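Re: [kokdale-textiles] Washing and refolding the loan box before winter
3 min read

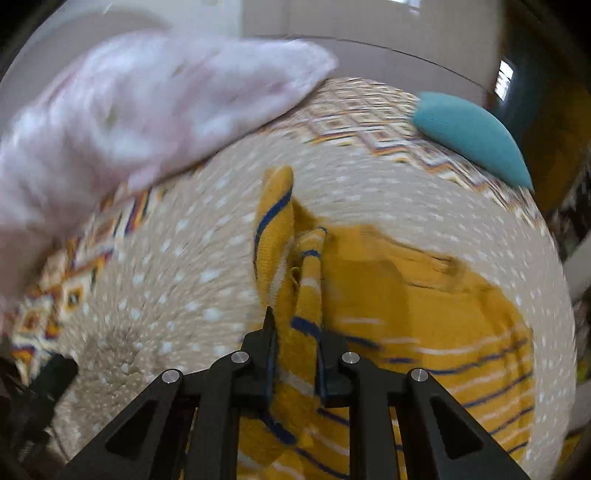 Thanks to everyone who replied about the loan box. I have read all the messages and tried to answer the main points in one go. The box went out to 16 groups between the spring and September, and most of what came back needs a wash before it goes into store. My view is still that we should wash at thirty, dry flat and fold only when everything has been left a full day in a warm room. Stripes are where I would be most careful. A mustard piece with thin navy and white stripes, like the one in the picture, is the sort of thing I would wash separately the first time, with a white cloth in the basin to see if any navy comes off on it. If the cloth stays clean after two washes, it can go in with the others.

Réjean Pelletier wrote:

> I don't agree with putting everything through the machine, even on
> the wool setting. We lost a good cardigan that way at Gratilholm.
> It was not the heat that did it, it was the spin. Could we agree
> on hand washing for anything knitted and leave the machine for the
> woven pieces?
>
> Also, who is paying for the new storage boxes? The last figure I
> saw was 262 pounds and I don't remember us agreeing to it.
>
> And please can we stop using cedar balls. They leave a mark.
>
> Réjean

On the machine: I take the point about the spin. The one at the Prenik hall can be set to drain without spinning, but you have to stand there and stop it by hand, and people forget. So yes, hand wash for knits. Use the big sink, not the small one, and don't lift a wet jumper by the shoulders. Roll it in a towel, press on the roll, then lay it out on the rack. If the sleeves have stretched, push them back in while the wool is damp.

Woven pieces can go in the machine at thirty with half the usual powder. The tablecloths can go hotter if they are plain white. The tea stain on the long one has been through twice already and I would leave it alone now.

On the boxes: 262 pounds was the quote from Cormier for the full set with lids, delivered. It has not been spent. We have 1,875 pounds in the account and the hall rent comes out of that after Christmas, so we can afford it, but I would like a few more people to say yes on the list first. Cardboard would be cheaper. I don't want cardboard again after what happened with the damp in the back cupboard.

On cedar: fine, no more cedar balls. The mark on the grey blanket might have been something else, but it is easy enough to put them in a small cotton bag, or do without. What matters more with moths is that things go away clean. They go for food spills and sweat before they go for clean wool. If you have freezer space, three days in a sealed bag, a day out, then another three days is what I do with anything I am not sure of.

Folding. Please don't fold along the old creases. Move the fold a few inches each time and put a roll of tissue inside it. Knits should not be hung up at all. The labels should be tied on with tape, not pinned - I found rust on two of the pieces that came back from Gratilholm, and it doesn't come out.

There is one item still missing, the child's mitten with the braided cord. The other of the pair is in my kitchen drawer. If you had the box over the summer, please look down the sides of your bags.

I can take two bags of washing myself. If somebody with a flat drying rack could take the shawls, let me know by reply and I will bring them over. The hall is free on Thursday evening for anyone who wants to use the sink.

Jaxon Grewal

Contact the list owner | © Kokdale Textiles Group | Back to top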